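Home | Articles | Companies | Software | Random page | Log in

Grustura is a nesting and cut-planning program for small wood and sheet goods shops. It is developed by Haslam, a privately held software firm based in Tornisholm, and was first sold as an add-on to the drawing package Pemis. It became a stand-alone product with its third version. The company describes it as "the planning tool that pays for itself," a claim for which it has published little support.

The program takes a parts list, either typed in or imported from a drawing, and works out how to lay the parts on the available stock. It then prints a cutting diagram and a set of labels. Later versions can also write machine files for routers, although the list of supported controllers is short and has changed several times without notice.

Haslam's marketing has long rested on a single figure, a saving of 80 boards a year for a typical shop. The figure first appeared in a brochure written by Tia Lockwood, then the head of product, and was repeated in trade advertising for years. The brochure did not say what a typical shop was, how large the boards were, or what method of planning the program had been compared with. Lockwood later said the number came from customer interviews. The interviews have not been released.
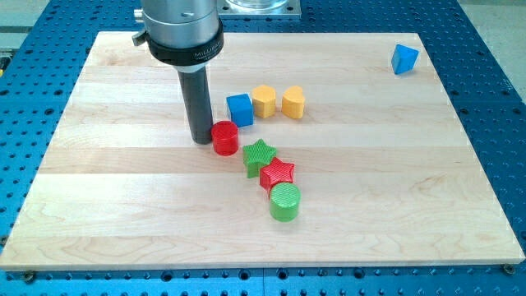
Grain handling is the feature most often disputed. Since version four the program has offered a "grain lock" that keeps parts from being rotated on the stock, and Haslam has presented it as a full answer to the needs of furniture makers. The lock treats each board as a single sheet with one direction. On a panel glued up from several strips of pale hardwood, with small shifts in tone from one strip to the next and swirling figure in places, direction is only part of what a maker has to match, and the program stores nothing about the rest. Users have worked around this by entering each strip as separate stock – a slow job that gives back much of the time the software is meant to save.

Pricing has also drawn complaints. The basic license costs $475 and is limited to 200 parts per job, a limit that was missing from the product page until customers objected. Haslam removed the cap for existing owners but kept it for new ones.

The number of active users is unknown. Haslam has given a total of 1,766 licenses sold, which appears to include upgrades and school copies.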